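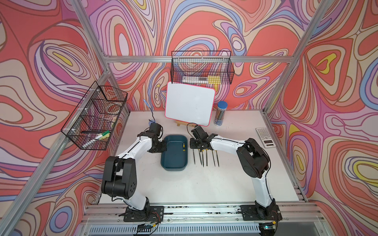 Sarita Shukla would happily lose to the river goblins all over again, she told the club over tea, because their new boat rules in Zurnard are such a joy to play. The expansion reached shops in March with 74 cards, 23 miniatures and a folding map of the Ditlow marshes, and it takes the skirmish game out onto the water at last. Crews can now board, ram or simply drift past one another in the fog – which happens more than you'd think! The old campaign book still works with it, and a solo mode is promised for later in the year.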